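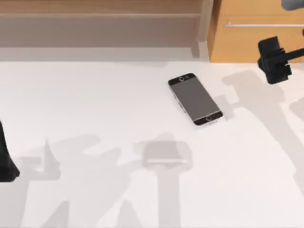
Figure 5.1 A smartphone with a round home button, lying on a white tabletop.

Chapter 5
Building a Season: Training for College Squash

Squash is a wonderful game to coach, and the weeks before the first match are the best part of it! Players come back in September with fresh legs, new rackets and big plans, and your job is to turn all that energy into a team that can still run in the fifth game.

In this chapter we follow the squad at Letside College through one full season. Their coach, Brayden MacDonald, had 21 players at the first session and only 36 hours of court time to share among them before the opening fixture, away to Tremblay on a Saturday morning. How would you divide it up? Keep your own answer in mind as you read, and see how it compares with his (he changed his plan twice).

We begin with movement: the lunge, the split step and the quick return to the T. Section 5.2 looks at solo practice, including the drill of 50 straight drives that Letside players love to grumble about. After that we turn to match play, choosing a ladder order, and resting tired players without losing their good will.

Before you start, look back at your notes on warming up from Chapter 4.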